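**Ticket:** External monitor dims and goes black for a moment
**Opened:** Dec 12, 2018
**Product:** Grisside desktop monitor, connected through Claltunar dock
**Bought from:** Flosamley, in March
**Location:** Mac Mathúna building, upper floor
**Status:** Solved, waiting for refund of the cable

## Problem

My external monitor becomes darker by itself, stays dark for a short time, and then becomes bright again. Sometimes after this it goes fully black and shows the message "No signal". Then the picture returns without me touching anything. The laptop screen stays normal all the time.

It started after I moved to the other desk. Before that the monitor worked well for many months, so I do not think it was bad from the factory. I use the same laptop and the same dock as before.

I have two different effects and I am not sure if they have the same cause:

- slow dimming, mostly when the page on the screen changes from dark to light
- sudden black screen, at any moment, also when I only read e-mail

## What I already tried before opening the ticket

- Restarted the laptop and the dock.
- Installed all system updates that were offered.
- Changed the power outlet.
- Turned off the screen saver and the sleep timer.

None of these made a difference. I did not reset the monitor to factory settings yet, as I have my own color settings there and I did not want to lose them.

## Step 1: Monitor menu

Support asked me to write down the settings from the monitor menu before changing anything. Brightness was 50. Contrast was on the standard value. There was one more option called "Dynamic contrast" and it was switched on. I am quite sure I never switched it on myself, but it is possible that I pressed the wrong button when I carried the monitor to the new desk. The buttons are under the bottom edge and all of them feel the same.

I switched the option off and left brightness at 50. Then I opened several pictures in full screen and changed between dark ones and light ones. I looked at the light parts and the dark parts each time without moving my head.

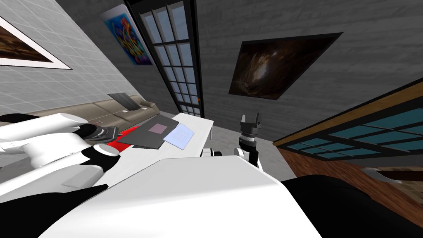 ## Step 2: Result after the change

The slow dimming is gone. I changed many times between light and dark pages and the brightness stayed the same. I also tested with a text document in full screen, then with the desktop only.

The black screen still happens. While I was writing this update it happened 2 times. So these were really two separate problems, and only the first one is solved.

## Step 3: Connection without the dock

I connected the monitor directly to the laptop with the short cable that came in the monitor box. I worked like this the whole morning and the screen never went black. Then I went back to the dock with the long cable, and it went black after 11 minutes.

Support answered that the dock and the long cable must be tested separately, and I agree. I used the short cable with the dock. For this I had to put the dock on top of a box of paper, because the cable does not reach the desk. No black screen until the end of the working day.

## Step 4: The long cable

The long cable was not from Flosamley. It was already lying behind the new desk when I moved in, and I used it only because it was there. On the plug there is no name and no version printed. When I bend it gently near the monitor side, the signal disappears immediately, and when I let it go, the signal comes back.

I asked for a new cable of the same length. It arrived and I connected it between the dock and the monitor. I fixed it to the leg of the desk with a strap, so it does not hang from the connector with its full weight.

## Final state

- Dynamic contrast: off
- Brightness: 50
- Cable: new one, old one marked with red tape and given back to the IT room
- Dock: same as before, no change
- Factory reset: not done, not needed

I paid for the new cable myself and attached the receipt to the internal form. Please keep the ticket open until the refund is confirmed, then it can be closed.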